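Speaker notes: Towels, Sticks and Clips (the linen cupboard talk)

Good evening, everyone, and thank you for having me back. Start slowly, let people find their chairs, and mention that tea is at the back. Ask who has a shelf at home they're afraid to open. (Wait for the hands. There are always hands!)

Tell the story of the January I emptied our closet at Vendness and found 57 towels, quite a few of which I'd have sworn I had never seen before in my life. Don't rush this bit, people like it.

Next slides, and a sip of water.

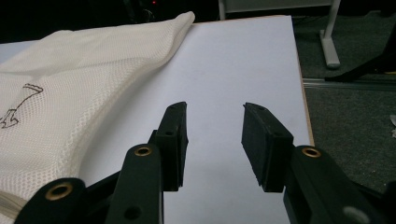
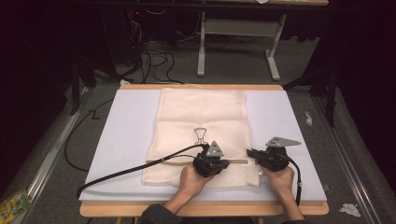
My whole argument tonight is that folding starts with the surface, and I will happily go on about this until somebody stops me. A bed is too soft and a sofa arm is hopeless. Give yourself a flat board or a clear table, and smooth the cloth outward from the middle. Point to the cream towel, folded lengthwise, with the thin wooden stick lying across its lower part and a binder clip standing near the middle of the stick. I do love a stick for this job, as it gives you a straight line to fold against, and any old dowel will do. Mention the waffle-like weave too, and say that textured cloth like that wants a looser fold than a flat one (mine spring open if I press them too tight).

Pass the two Arico samples around here. Remember to get them back this time.

Close with the shelf: folded edges facing out, up to 17 to a stack, then questions.

Comments (3)

Loved this talk, went home and did the whole closet!

Where do you get the sticks? Mine are all too thick.

Will you be doing the one on fitted sheets again at Trarkia?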